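Costelitz two-arm bench kit, four months in
March 11, 2020

We bought the Costelitz kit in November to see if a pair of small arms could handle soft goods. It shipped in two boxes, 451 parts by the packing list, and took six evenings to put together. The instructions are clear until you get to the wiring, where two pages are printed in the wrong order.

The arms bolt to aluminum rails along the front of the table, so shifting one sideways means loosening a few screws. I like that. The cables are my main complaint. They bow out from the forearms, and I would have paid more for proper clips.

Cloth is a fair test for any kit like this. The grippers have open, angular fingers and come in low over the fabric from both sides. Thick cotton gives them little trouble. Thin cloth wrinkles and slips, and I still redo the grip settings for each new piece.

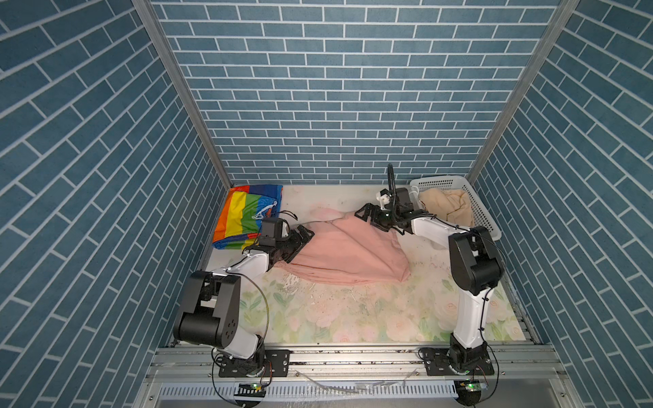
Jarix wrote in to say the older Brorkier kit held thin fabric better once the fingertips were padded, and asked if the same pads fit this one. They do, with a bit of trimming.

The spare finger set is $225 - too much for what you get. Support answered both of my emails within a day. I would buy the kit again for bench work, but I would order longer cable ties with it.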